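Frequently Asked Questions – Visiting the Mekonnen Forest Reserve

The following information is provided for guests planning a visit to the Mekonnen Forest Reserve and for travel agents booking on their behalf. Conditions specific to an overnight stay are set out in the confirmation letter issued by the Reserve Office.

Planning your visit

When is the reserve open?

The reserve is open to day visitors from 6:00 a.m. until 4:30 p.m. The last entry at Goren Gate is at 2:00 p.m. The upper trails are closed throughout July for the nesting period of the forest eagles; the river trail and the boardwalk remain open during that month.

Is a permit required?

All visitors aged seven and over must hold an entry permit. Permits are limited to 200 per day and are issued in the order in which applications are received. Children under seven enter without charge but must be listed on an adult's application.

How do I apply?

Applications are made through the Tutesero booking system or in person at the Reserve Office in Pladedix. The office does not accept applications by telephone. Applicants should have passport details available for each member of the party, as names on the permit are checked against identification at the gate.

Can a permit be transferred or refunded?

Permits are issued by name and cannot be transferred. A change of date is allowed once, provided that the request reaches the office seven days before the original date of entry. Refunds are given only when the reserve itself closes a trail or gate.
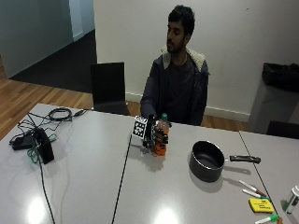

How far is the reserve from Pladedix?

The drive from Pladedix to Goren Gate takes two hours in the dry season and up to three and a half hours after heavy rain. The final section of road is unpaved and includes two shallow river crossings. A vehicle with high clearance is required, and drivers should check the crossing levels posted outside the Reserve Office before departure.

Is there public transportation?

A shared minibus leaves the Pladedix market square at 5:15 a.m. every day except Sunday and returns from Goren Gate at 4:45 p.m. Seats cannot be reserved. Large luggage is carried on the roof at the owner's risk.

On the trails

Do I need a guide?

Guides are mandatory on the upper trails and on any walk that includes an overnight stay. The river trail and the boardwalk may be walked without one. Licensed guides carry a card signed by the head warden, Alaric Brannigan, and guests are entitled to ask to see it. Guides may be requested when the permit application is made – requests at the gate are met only if a guide happens to be free.

How difficult are the trails?

The boardwalk is level and suitable for wheelchairs as far as the second viewing platform. The river trail has uneven ground and several short climbs. The upper trails reach 3000 feet and are steep in places, with exposed roots and loose stone. Guests with heart or respiratory conditions should seek medical advice before applying for an upper trail permit.

What animals might I see?

Howler monkeys, toucans and tree frogs are recorded throughout the year. Tapirs use the riverbanks in the early morning, and tracks are found far more often than the animals themselves. Wild cats live in the reserve but are rarely observed. Sightings of any species cannot be guaranteed, and guides are not permitted to use recorded calls or bait.

What should I bring?

Closed shoes with a firm sole, a light rain jacket, a hat and insect repellent are recommended in every season. Guests staying overnight should also carry a flashlight and a dry change of clothing. Umbrellas are not practical on the narrower paths.

May I bring food and drinks?

Food may be eaten only at the picnic shelter and at the overnight station. Drinks may be carried on all trails in containers that can be closed. There are no trash cans beyond Goren Gate, and everything brought into the reserve must be taken out again, including fruit peel. 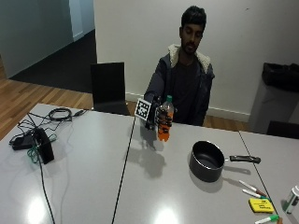
A soda bottle with a green screw cap.

Is drinking water available?

Treated water is available at Goren Gate and at the overnight station. Stream water should not be consumed without treatment, even at the higher elevations.

Rules and safety

Are drones allowed?

The use of drones is prohibited within the reserve and within 200 yards of its boundary. Commercial filming requires separate written permission – the form may be collected from the Reserve Office.

Is swimming permitted?

Swimming is permitted only at the marked pool below the first footbridge. Crocodiles are present in the lower river, and guests must remain behind the posts along that section of the bank.

What should I do in an emergency?

Guests walking with a guide should follow the guide's instructions. Those walking alone should use the call boxes on the river trail, which connect directly to the gate. Mobile phone coverage ends shortly after the second river crossing.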